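Home | Syllabus | Handouts | Readings | Contact

Guest Room Operations, Unit 4: The Bedside
Handout for students of the Bullgate course

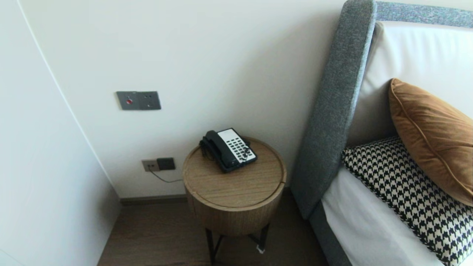
Fig. 1. Round nightstand with corded phone, between bed and wall.

A guest will forgive a dull painting. The same guest, reaching for the phone at 2 a.m. and knocking it behind the bed, will write to the manager, and the letter will be long. Most of the bedside is decided by arm's reach, which is why we spend a whole unit on a piece of furniture the size of a drum.

Shape. Fig. 1 is close to a drum anyway: a cylinder with a flat lid on a slim black metal frame. Round tops are kind to shins and stingy with space. Put a phone on one and you have room for a glass of water, perhaps a paperback, and then a decision to make. The Arain survey you read last week logged 141 complaints about bedside surfaces, and "nowhere to put my things" led by a comfortable margin.

Legs. Splayed legs look light and let a mop get underneath, in theory. Check the floor around each foot when you inspect. Small scraps love it there (look near the base of the leg in the figure), and so do guests with nothing better to do.

The phone. Students ask every July why we still teach it. The Irner property has more than 2,000 rooms and a corded phone in each one, so somebody is going to have to dust them. Wipe the handset first, then the keypad, then the cord - the coils hold more than you'd like to know. Set the phone at an angle the guest can read from the pillow.

Cables and wall plates. Note the thin dark cable running down from the outlet toward the back of the nightstand. Low and to the rear is where a cable belongs. The gray plate with the red button is higher up the wall. Learn what every button in your own property does before a guest asks, or presses it.

For next time: measure the reach from pillow to phone in one room at the Alach training house and bring a sketch. Stick figures are accepted - last year's were mostly worse.

4 comments | 2 shares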